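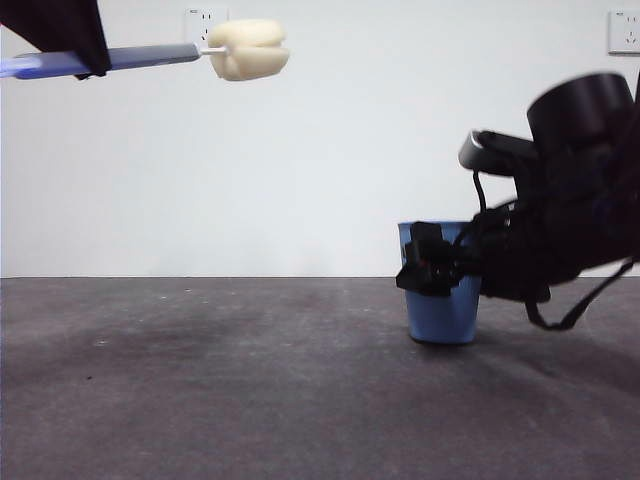 The brush and the cup, with the two arms apart.

I had the night shift in December, and the night shift meant cups.

Stougaard had left the method pinned above the desk, a single page, because Stougaard did not believe in second pages. One person drives both arms. The left holds the brush, the right holds the cup. Bring them together, put the sponge in, clean, take the sponge out, put the cup back on its base. Press the pedal. Begin again. At the bottom, underlined: do not tidy your mistakes.

That last line was the method, really. The old way at Tritmont had been to keep only the clean runs. You drove the arms until you had a good one, and you threw the rest away. The model learned from the good ones and did well until something slipped, and then it stood over the cup with the brush in the air and did nothing, because it had never seen a slip. Stougaard wanted the slips left in, along with whatever the driver did to get out of them.

So I was told to collect 400 runs and delete none.

I am not a good driver. I came from the records office at Nillier, two floors down, and I had taken the job for the hours. My left hand is slower than my right. In the first week I caught the rim with the sponge on nearly every run, backed off, lowered it a little, and tried again. I held my breath while I did it. On the screen the sponge came down white and enormous, the way things do from the wrist.
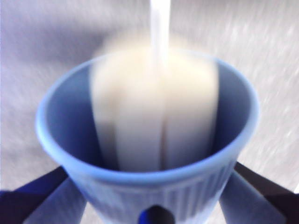
Stop fighting the rim, Flarnmont said over the headset. Let it touch, feel where it is, then go in.

I said I couldn't feel anything. The handles gave nothing back.

Then look where it is, Flarnmont said, and went off the line.

I let it touch. I moved the cup a little instead of the brush, which I hadn't thought of doing, and the sponge went down past the rim. I pressed the pedal and wrote the run number on the sheet.

After that I moved the cup every time. I didn't mention it to anyone. It wasn't on the page, and I thought it might be wrong.

By the end of the month I had 368. The last 32 took me two nights, and on the second of them I ate my supper at the desk between runs and went home while it was still dark.

They trained on all of it. I was there for the test because my coat was in the room. Stougaard started it from the keyboard and sat back with folded arms. There were to be 36 trials, with the cup put down somewhere different each time.

On the first, the brush came across too low and caught the rim. I knew that mistake. I had made it most of a week. The arms stopped, and I waited for them to stay stopped.

Then the right arm shifted the cup, only slightly, and the left arm let the sponge down into it.

Stougaard leaned forward and asked where that had come from. It wasn't in the method.

I said it was in the runs.

It failed three of the 36. Stougaard wrote the figure on the page above the desk, in pencil, and under it, after some thought, a new line: either hand may move.

I took my coat. Flarnmont was already setting out a bowl.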